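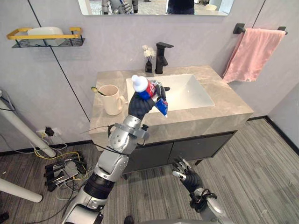 4. Fitting the Dravby faucet filter

Take your time with this part, and do put a towel in the basin first (small washers love a drain!).

1. Turn off both supply valves under the sink, then open the faucet and let it run dry.
2. Unscrew the old aerator by hand and set it aside.
3. Drop the 2 rubber washers into the collar, flat side up, and thread the filter on until it feels snug.
4. Open the valves slowly and let cold water run for roughly 2 minutes before you drink any.

Note: A little cloudiness at first is just air, and it clears as you use it.

Caution: Never run water hotter than 39 °C through the cartridge, even for a quick rinse.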